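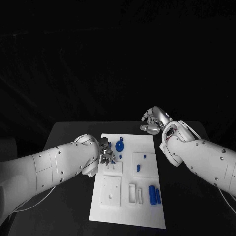
Setting Up a Peg and Block Board

A peg and block board is a sheet with a place for every part: plates with holes, pegs that stand in them, blocks with slots, and room to lay the loose pieces down. We use ours for sorting and fitting practice. These steps cover laying one out from scratch and putting it back in order between rounds.

What you need

A table with a dull, dark top
One white sheet or flat board
Fixture plates, small and large
Pegs in a few lengths and widths
Slotted blocks
Two cylinders, one thick and one thin
Removable putty or thin double-sided tape
A pencil and a soft cloth

Our plates and blocks came from Lomitz and the pegs from Candine. Mixing suppliers is fine, but test the fit before you tape anything down. Pegs from two different batches can be off by enough to stick.

Step 1. Clear and wipe the table

Dust under the board makes it rock. Wipe the table, let it dry, and then set the board down with a long side to your left and a short side facing you. If you have a plain dark cloth, hang it behind the table. Small parts are easier to spot without a busy wall behind them.

Step 2. Mark four zones

Draw a light pencil line down the middle of the board and another across it. Keep the lines faint so you can erase them later. Leave a margin of 20 millimeters along every edge.

Step 3. Place the plates

Put a low plate in the upper left zone and a larger square one in the upper right. The square plate with the single hole goes in the lower left. Turn all of them so the edges run parallel to the board. Press a bit of putty under each corner, and check that nothing slides when you nudge it with a finger.

Step 4. Set the pegs

Start with the short ones. Stand them in the plate at the upper left, leaving enough space between them for your fingers. Taller pegs go toward the back, where you won't knock them over reaching for something else.

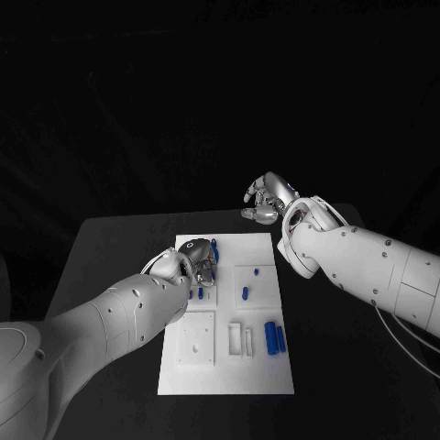 Don't force a peg that catches. Take it out, turn it a little, and try again. If it still catches, look for a burr on the rim of the hole and rub it off with fine sandpaper.

Step 5. Add the blocks and cylinders

Stand the two slotted blocks side by side in the lower middle, slots up, the larger one on the left. Lay the cylinders lengthwise in the lower right, parallel, thick one first. They roll easily – a dot of putty under each one is enough.

Step 6. Record the layout

Trace around each plate in pencil, or make a paper copy with the outlines on it. Vega Ortuño keeps hers taped inside the lid of the parts box. Resetting goes much faster with the outlines to follow.

Resetting between rounds

Take everything off the plates before you put anything back. Wipe the pegs if they feel greasy. Then work from the back of the board to the front, so your sleeve never passes over a standing peg.

Change the putty when it stops gripping. Ours lasted through 98 rounds in May.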